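Lodimthorpe Woodcraft Board > Finishing > Kitchen items

Topic: Oil or no oil on wooden spoons that are used every day?

kaczmar_b
Posts: 127

Good evening to all. I have a question which divides my family, and maybe you can decide it for us.

For two years I have been using the Studel oil on all our kitchen wood: spoons, spatulas, one rolling pin and the small boards. My wife says that the oil is a waste of money, that her grandmother in Poland never oiled one spoon and they lasted for thirty years. I must admit that her grandmother's spoons are still in our drawer and they are in better condition than mine.

My procedure is as follows. After washing I let the spoon stand for one night. Then I sand with the fine paper, put on the oil with a piece of old T-shirt, wait for one hour and wipe it. I repeat this every month. The spoon looks very nice for one week. After this it is gray and dry again, and the surface feels like a peach.
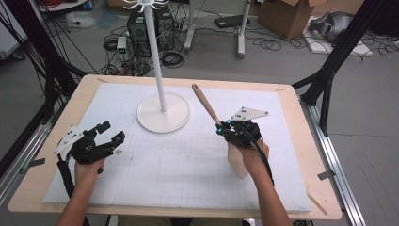 The second part of my question is about drying. Until May we kept everything upright in a jar, with the handle down. Then I found that the ends of two handles had become black inside the jar, so I changed to hanging on hooks. My wife does not like this either, because the water goes down to the handle or down to the head, depending on which end is up, and in both cases something is dark.

So: do you oil, how often, and how do you let them dry? The wood is mostly beech, with one olive spoon from Olleleo that was a gift and that I am afraid to touch.

quillback

Stop sanding it every month, that's your peach fuzz right there. Every time you sand you open up fresh grain, then the next wash raises it again. Wet it, let it dry, sand once. Do that a couple of times when the spoon is NEW and then leave it alone forever.

As for oil, your wife wins. Sorry. Spoon goes in soup, soup has fat in it, spoon gets oiled.

MarrowAndPith

Disagree with quillback on the second half. Soup fat is not a finish. It goes rancid, and anybody who has smelled an old spoon out of a rental cottage knows what I'm talking about. A drying oil (raw linseed, walnut, tung) cures in the wood. Mineral oil doesn't cure at all and washes out in days. Which Studel is it? They have more than one bottle and if it's the mineral one, that explains your "nice for one week."

kaczmar_b
Posts: 127

Thank you both for the quick answers. I went to the kitchen to read the label. It says "food safe board oil" and in small letters "white mineral oil." The bottle is 100 ml and it is nearly finished, so at least I will not have to throw much away.

Quillback, I understand the point about sanding only at the beginning. But which paper do you finish with? I have been going up to 3000, because the man in the shop told me that a smoother surface takes less water. It takes me a whole evening for one spoon.

quillback

3000?? On a spoon? That's for car paint. I quit at 240 and half the time at 180. You're burnishing it so shut that the oil can't get in, then the first hot pot swells it all back open. Save your evenings.

MarrowAndPith

On this we agree. 240 or 320 is plenty.

I still say use a curing oil. Thin coat, wipe it bone dry, hang the spoon somewhere airy and leave it for a few weeks. And before you pick walnut, ask whether anybody who eats at your table has a nut allergy.

dovetail_dee

Jumping in on the drying question because you both skipped it. The jar is the problem and your hooks are fine. What blackens the handle end is standing in a puddle all night. If the jar has no holes in the bottom it will do that whichever way up the spoon goes. I shake mine, towel them off, and lay them flat across the dish rack where air gets underneath. They go on the hooks the next morning. No dark ends since I started doing that.

Leave the olive spoon be. It's oily wood to begin with. Just keep it out of the dishwasher.

quillback

Towel them off, she says. There are five of us in this house. It gets thrown in the rack wet like everything else and I have spoons older than my kids.

dovetail_dee

And what do the ends look like?

quillback

Brown. It's wood.
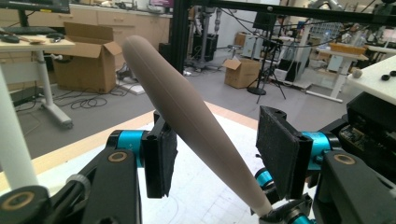
Posted by: Bartosz Kaczmarczyk (kaczmar_b) | Lodimthorpe | 04/06/2024

I come back with a report, as I promised to Dee in a private message.

I bought raw linseed oil from Dudek, the paint shop by the bus station. I prepared four beech spoons in this way: two with linseed, one with the rest of the Studel, and one with nothing. All four I wetted and sanded first as quillback described, to 240. It was a strange feeling to stop there, but after the second wetting the wood really stayed smooth. I did not expect this.

After some weeks in daily use, I would say the following. The two linseed spoons have become more yellow, and water still makes drops on them. The Studel spoon and the bare spoon I cannot tell apart any more. My wife tried also, with her eyes closed, and she chose wrong. She considers this a victory, and I think she is right, at least against the mineral oil.

The linseed has one disadvantage which I must mention. It smells – not badly, but like an old painting box – and my daughter refused to have that spoon in the pancake batter until the smell was gone. I should have waited longer before using it.

Please also be careful with the cloth. MarrowAndPith wrote to me that a rag with linseed oil can catch fire by itself if it is left in a ball. I now put mine flat on the stone outside until it is stiff.

MarrowAndPith

Good test. Linseed smell takes me roughly a month to lose in a cool room, less on a sunny windowsill. Tung is milder if your daughter is picky, but check that it's pure, plenty of bottles with "tung" on the front are mostly varnish.

quillback

So the bare spoon did fine. Noted.

MarrowAndPith

The bare spoon did as well as mineral oil, which I told him washes out.

dovetail_dee

Bartosz, how are the handles? Are you still hanging them wet?

kaczmar_b
Posts: 127

No, they lie flat for the night and then go on the hooks, as you do it. The new ones have no dark ends so far. The two old black ones I cut shorter by the width of a thumb, and now they are used for jam jars.

I have one more question, but maybe it needs its own topic: the rolling pin has a long crack beginning at one end. Can it be glued if it touches dough?

dovetail_dee

Start a new one in Repairs and say how wide the crack is. And don't oil it before you glue it!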